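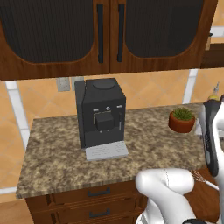

I've been rewatching Mercado from the start, all 36 episodes of it, and I'd forgotten how good Tanko Osagie is in the early ones. He's hardly in the first two! He comes through a door, asks for his mail, leaves, and you spend the rest of the hour hoping he'll come back. The new streaming copy is so much sharper than the one I had before, which means I've started noticing rooms as well as faces, and now I can't stop thinking about kitchens. Orange-peach tiles set on the diagonal, reddish-brown wood doors with long black handles right up beside each other in the middle... that's precisely the sort of kitchen I'd want for the big fight in episode 11, and what we get is a grey bench and a kettle. Anyway.

What set me off was an interview he did for the Horkley podcast, which runs well over an hour and is mostly about his knees. But partway through he gets onto the audition, and I had to pull the car over (okay, I was already parked, but I stayed parked). He read for the brother first. He didn't get it. Then he read for the priest, didn't get that either, and by then he'd booked a flight home and told his mum to make up the spare bed. Bienvenido Tan, who directed the first season, rang him at the airport and asked if he could drive a truck. He said yes. He could not drive a truck.

So those wobbly shots in the opening credits, where he's gripping the wheel like it owes him money? Real fear! He'd had 27 minutes of lessons in a paddock. I went back and watched them again and you can see his lips moving, and he says he was counting the gears.

I've always had a soft spot for Tan as a director, even though I know plenty of you don't. I got some cranky emails after my post on Skimisano, and fair enough, the middle of that film is a slog and I still couldn't tell you who stole the boat. But he gives actors time. There's a bit in Mercado, episode 20, where Osagie peels a whole mandarin before he answers his sister's question, and any other show would have chopped it to bits. On the podcast he said the mandarin was his idea and Tan just let the camera roll. They did it over and over and he couldn't look at citrus for a month.

The other thing I didn't know is that they've stayed mates. I'd half believed that old rumour about a blow-up on Prorkham, the one where Osagie was meant to have walked off. He says he left early one day to have a tooth out, came back the next morning with a face like a football, and Tan rewrote the dinner so his character wouldn't have to chew. I love that. I'm going to have to watch Prorkham again now, just for the soup.

They're working together again in February, a small thing set on a ferry, no title yet. He wouldn't say who he's playing, only that there's no driving in it.

I'm up to episode 23 tonight, the wedding one. If anyone has the first season on disc with the commentary track, please email me, mine has vanished and I suspect my sister.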